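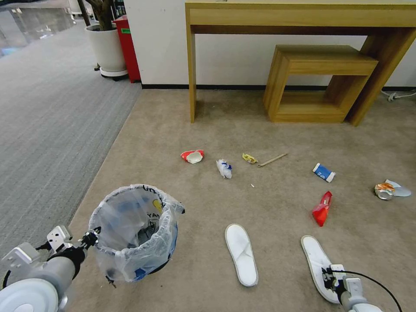
Why does a robot that can pick things up still need a planner? Because picking things up is the easy part, and deciding which things, in what order, and with which hand is where the afternoon goes.

Sointu Koivisto has given it a good many afternoons. She writes the task planner at Movow, a small outfit in Ullthorpe whose software, Grastilik, is meant to get a two-armed machine through ordinary household mess. A crumpled cup is trash. A slipper on the same carpet is footwear, however disposable it may be. The planner has to hold both opinions at once while one gripper has the rim of a waste basket and the other has a slipper by the heel.

Early versions settled such questions with rules. By December there were 443 of them, and Koivisto says she could explain 11. The rewrite scores each possible next move instead and throws the list away whenever the cameras disagree with it, a habit she compares to living with a toddler.

The arms share a single clock, so neither starts a reach the other is about to spoil. Getting that right took 865 commits, nearly all of them hers. Her own desk, she says, is waiting for version 2.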